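**Clullurier Building Services** · 12th May

Good morning to all residents and tenants of the Clonton building. Over the next several posts we will set out the updated arrangements for drinks in shared rooms, and for returning bottles once they are finished. Please read to the end before writing to the front desk.

The short version: bottled tea is welcome in every shared room, including the reading room on the upper level. Open cups are not. A drink needs a cap, and the cap needs to be on whenever the bottle is out of your hand.

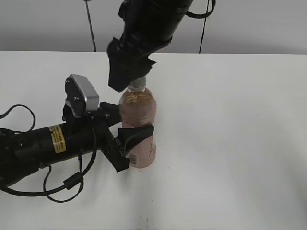

The rule applies to white tabletops in particular. They were refinished in March and the surface marks more easily than the old one did. Tea and coffee both leave a ring if they are allowed to dry. A damp cloth is kept at each sink for this purpose - please rinse it and hang it up afterward.

Several tenants have asked whether sweetened fruit teas are treated differently from plain tea. They are not. The same rule covers water, juice, and soft drinks in bottles that can be closed.

Bottles should stand upright and away from the edge of the table. Please do not lay a bottle on its side, even when it is closed, and please do not leave one on top of papers that belong to another group. A full bottle with a loose cap cost the Nodunance office a set of signed drawings earlier this year.

Labels on bottled tea are often a single plastic sleeve covering most of the body. Our recycling contractor, Zou, takes the sleeve separately from the bottle. Many sleeves have a seam, and it is usually the easiest place to begin. Scissors are available from the front desk. We ask that you do not use kitchen knives.

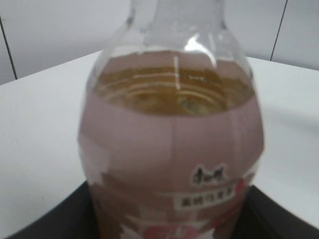

**How to return a bottle**

1. Finish the drink or pour what is left into the sink. Bottles with liquid in them cannot be accepted.
2. Rinse once with cold water.
3. Remove the sleeve and place it in the soft plastics bag.
4. Put the cap back on. Zou accepts caps with bottles and prefers them attached.
5. Place the bottle in the tall bin beside the mail room.

The tall bin holds 60 bottles and is emptied when full. If you find it full, please take your bottle to the second bin by the loading door. Bottles left on the floor are a hazard for the cleaning staff, who work in that corridor with the lights dimmed.

Residents returned 484 bottles through the mail room in March. The target for the year is 2000, and we are grateful to everyone who has taken part.

Bottles that have not been opened are a separate matter. If a drink is left behind with the cap on, the cleaning staff will place it on the shelf at the front desk, where it is held until the end of the following day. After that it is discarded. We do not store drinks in the staff refrigerator.

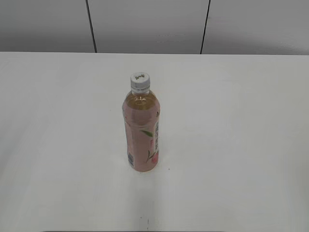
*A bottled drink with its cap on.*

Questions about left items should go to Rosalba Mazza at the front desk. Questions about bins and collection should go to Shengli Cai. Please do not raise either with the cleaning staff during their shift.

For meetings of more than 25 people, the organizer is asked to order drinks in bottles and to write each guest's initials on the cap. Markers are in the top drawer of the reception cabinet. Su-chen Lam can advise on quantities, and needs two working days' notice. 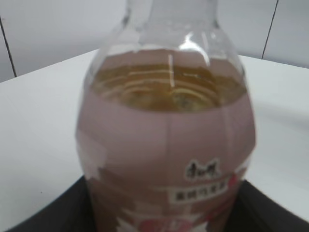 Organizers are also responsible for checking the tables once guests have left. Part-finished bottles should be emptied and returned by the steps given earlier in this thread - the room deposit is released when the tables are clear and wiped.

One correction to the printed notice in the elevator: it states that sleeves may stay on the bottle. That was the old arrangement. A new notice will be posted this week, and until then please follow the steps given here.

Replies to this thread are read by the office during business hours. Urgent spills should be reported by phone to the front desk.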